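Jaw drift on the two-arm desk cell

mesosano_717
Left jaw stops short after 25 cycles. Finger tips look scuffed, no worse.

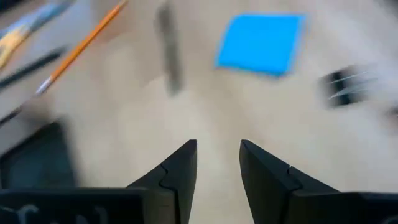
Reply 2

randell25
Zero the arm first. Check the cable as well — ours rubbed through. 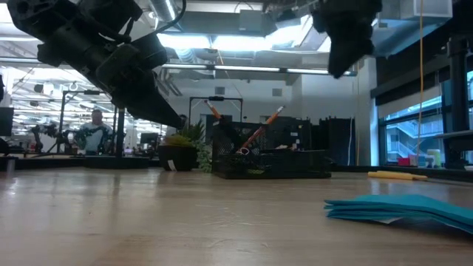 Auer says leave the zero alone and regrease the jaw slide.

mesosano_717
Tried grease in November.
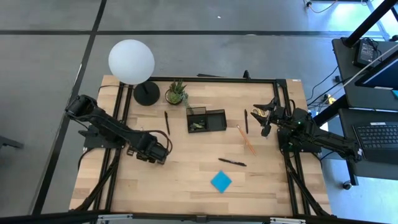
How often do you re-zero? Every 700 cycles.

bandska
Too often, I'd say. I re-teach the pick points instead. The round lamp behind the succulent makes a good fixed point.

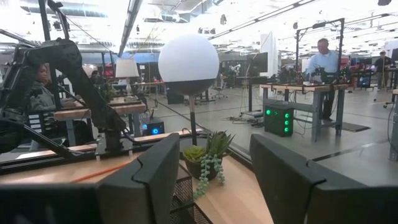
Re-zeroed tonight and the left jaw still stops short. I'll swap the fingers next. The orange pencil is my test pick.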